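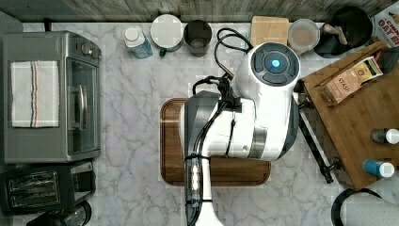

Skerkon retira la actualización 2.1 del Terance tras los fallos con las pantallas externas

Skerkon ha dejado de distribuir la versión 2.1 del sistema de su portátil Terance. La descarga desapareció ayer de los servidores de la marca, y quienes todavía no la habían instalado ya no ven el aviso en el panel de actualizaciones. La compañía confirma que trabaja en una versión corregida, pero no da fecha.

El problema afecta a los equipos conectados a un monitor por USB-C. Al salir del reposo, la pantalla externa se queda en negro y el portátil sigue comportándose como si la tuviera delante: las ventanas permanecen en el segundo escritorio y el puntero se pierde por ese lado. Desenchufar el cable y volver a conectarlo no siempre basta. En muchos casos hay que reiniciar.

Los primeros mensajes aparecieron en el foro oficial a las pocas horas de publicarse la actualización. El hilo principal acumulaba 607 respuestas cuando cerramos este boletín, y en él se mezclan dos averías distintas. La primera es la de la pantalla en negro. La segunda, menos frecuente, limita el monitor a 30 Hz aunque el cable y el puerto admitan más, y solo se ha visto con monitores que también cargan el portátil.

Huw Cadwaladr, responsable de soporte de Skerkon, respondió en el propio hilo. «Hemos reproducido el fallo del reposo y sabemos qué componente lo provoca. El de la frecuencia todavía lo estamos investigando», escribió. Pidió además a los afectados que envíen el informe de diagnóstico desde el menú Ayuda antes de reiniciar, porque el registro se borra al arrancar de nuevo.

Qué modelos están afectados

Según la nota de soporte, el fallo se limita a los Terance con el controlador gráfico nuevo, es decir, los vendidos desde febrero. Los anteriores recibieron la misma actualización con otro controlador y no deberían dar problemas. Para saber cuál se tiene hay que abrir Información del equipo y mirar el número de compilación: si termina en 603, es el afectado.

Tampoco parece haber incidencias con HDMI. Varios lectores que usan ese puerto a diario nos cuentan que no han notado nada raro con la 2.1 instalada. Uno de ellos cambió de USB-C a HDMI para salir del paso y lleva desde entonces sin cortes, aunque pierde la carga por el mismo cable.

Qué se puede hacer mientras tanto

Si no se ha actualizado, no hay que hacer nada. Si el paquete ya estaba descargado pero sin instalar, conviene borrarlo desde el panel de actualizaciones, ya que el sistema puede aplicarlo por su cuenta durante la noche.

Con la 2.1 ya instalada hay dos opciones. Una es desactivar el reposo de la pantalla mientras el portátil esté enchufado – Ajustes, Energía, Pantalla – y apagar el monitor a mano al terminar. La otra es volver a la versión anterior desde el menú de recuperación. El proceso conserva los documentos, pero elimina los perfiles de color personalizados, así que quien trabaje con fotografía o vídeo debería exportarlos antes.

Los dueños de la base Kleinschmidt tienen un caso aparte. Su fabricante publicó una actualización de firmware el mismo día que Skerkon, y durante unas horas se pensó que la culpa era suya. No lo era, pero la combinación de ambas empeora las cosas: la base tarda más en reconocer el monitor y a veces corta la red por cable. Kleinschmidt recomienda esperar a la corrección de Skerkon antes de tocar nada más.

Una utilidad que ya usaban muchos

En el foro se está recomendando Gadesano, un pequeño programa gratuito que guarda la posición de las ventanas y las devuelve a la pantalla principal con un atajo de teclado. No arregla el fallo, pero evita el reinicio cuando lo único que se necesita es recuperar un documento abierto. Funciona con la 2.1 y con la versión anterior. Hay que concederle permiso de accesibilidad la primera vez.

Publicaremos el enlace a la versión corregida en cuanto esté disponible. Los lectores que hayan vuelto a la versión anterior pueden escribirnos si han tenido problemas con la recuperación, indicando el modelo de monitor y el tipo de cable.

Actualizado el 8/8/23 con la respuesta de Kleinschmidt.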